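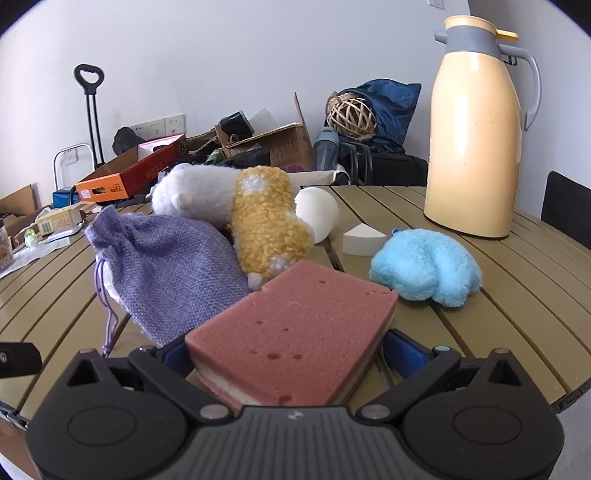 Unit 2: Hand-held grippers and the change in picking work

Course: Automation in the Workplace
Instructor: Loubna Belhaj
Notes as of 11 Apr 2019

2.1 The Munaline case

Munaline sorts returned household goods for online shops. Before the change, the job title was "returns picker," and the task was to take an item from a mixed surface, identify it, and put it in the right tote. The items have little in common: sponges, plush toys, drawstring pouches, vacuum flasks, balls, small blocks. Fixed tooling was ruled out early for this reason.

The company chose a two-finger gripper with padded fingertips. In the first phase the gripper is held and operated by a person. Recordings of these picks are used to prepare the second phase, in which an arm carries the same type of gripper. The returns picker therefore does the old task with a new tool, and the record of the work becomes a product in its own right.

2.2 Task analysis

Edeltraud Wiegand's breakdown of a single pick is used throughout this unit:

Select the target.
Choose an approach direction that clears the neighboring items.
Align the fingers with the sides of the target.
Close, lift, check, place.

By hand, most workers do not experience these as separate steps. Selection and approach overlap, and a person will push a soft item aside with the little finger while gripping another. With the gripper in hand, the overlap goes away. Alignment becomes a distinct step and takes the most time in the first weeks of training.

The shape and stiffness of the target decide which error is likely. A thick sponge compresses, so closing too far is tolerated. A smooth ball has a small contact area and rolls if one finger touches first. A foam cylinder on its side can be taken across its width with little force, but it rolls on the same principle as the ball. On a slatted table a small item may also settle against a gap, which changes the angle at which it can be taken. 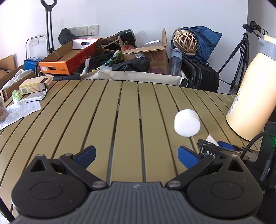
Workers at Munaline were told to leave the fingers open until both pads were level with the target and to abandon a pick after two failed closings. The second rule was disputed. Ottmar Haberkorn, shift lead at the time, argued that an experienced picker knows whether a third attempt is worthwhile. Management kept the rule on the grounds that repeated attempts made the recordings harder to sort. This is a case of a data requirement setting a work rule, and it should be compared with the scanner rules covered in Unit 1.

2.3 What changed in the job

Pace. Output per shift fell in the first phase. The piece-rate bonus was suspended from August on and replaced with a flat supplement.

Physical load. Reaching and bending decreased slightly. Load on the wrist and forearm increased, as the tool is held away from the body for long periods. Henrike Kasten's ergonomics review recommended rotation between gripper work and labeling.

Skill. Knowledge that had been informal (which items slip, which ones snag by a cord) was written down as handling notes. Pickers wrote most of the notes. Their names were left off the first issue and added to the second after a complaint.

Monitoring. A recorded pick shows the object, the hand tool and the hesitation of the person using it. Tromton, the integrator, wanted all attempts kept. The works agreement limits use of the recordings to technical purposes and excludes individual performance review. Timo Steinbach's reading in the course pack covers the wording – sections on access and deletion are the relevant ones.

2.4 Terms

Clearance: free space needed by the open fingers on both sides of the target.
Occlusion: partial hiding of one item by another.
Residual work: tasks left to people after the main task is automated. At Munaline these are untangling, judging damage, and clearing items the arm has refused.

2.5 Preparation for the seminar

Read the Stavon agreement and compare its clause on recordings with Munaline's. Bring a one-page task breakdown of a manual job you have done, using the steps in 2.2, and mark the steps where a worker's judgment would have to be replaced by a rule.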